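Lista de verificação – célula de acabamento 3, linha de bolsas
Responsável pela inspeção: Najwa Akl
Data: 1 de fevereiro de 2021

- [x] Botão de emergência testado dos dois lados
- [x] Piso livre, sem restos de tecido
- [x] Cabos dos braços presos e sem desgaste
- [ ] Aviso de velocidade reduzida colado na entrada (**falta**)
- [x] Operadoras com formação registrada: 9

Comentário: o aviso foi pedido à Halvorsen e ainda não chegou. Até lá, Maya Qudah fica com a chave do modo manual.

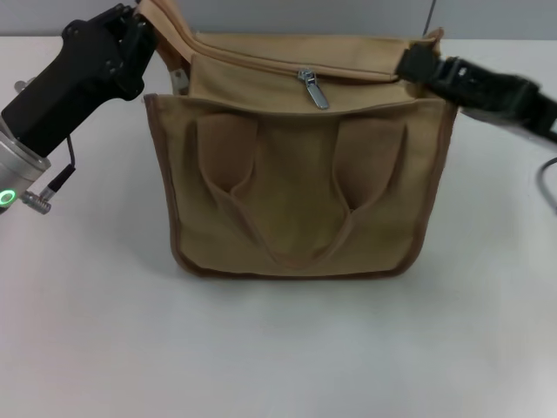
O posto de controle final mudou mais que os outros. Antes, cada operadora segurava a bolsa e olhava as costuras com as próprias mãos; agora os dois braços pegam a peça pelos cantos de cima e ela olha. Com a bolsa de lona assim, de frente, o debrum marrom-avermelhado fica bem à vista, mas a alça cai sobre o painel e cobre uma parte do tecido. Peço que esta parte seja verificada à mão, com os braços parados.

**Conversa com a equipe**

- Dores no pulso: menos queixas desde maio.
- Ritmo: duas colegas acham que a máquina manda nelas. Anotei e vou levar à chefia.
- Pausas: mantidas iguais – isto não se negocia.

Pendente: aviso da entrada e tapete novo no posto. Ordem de serviço 1674.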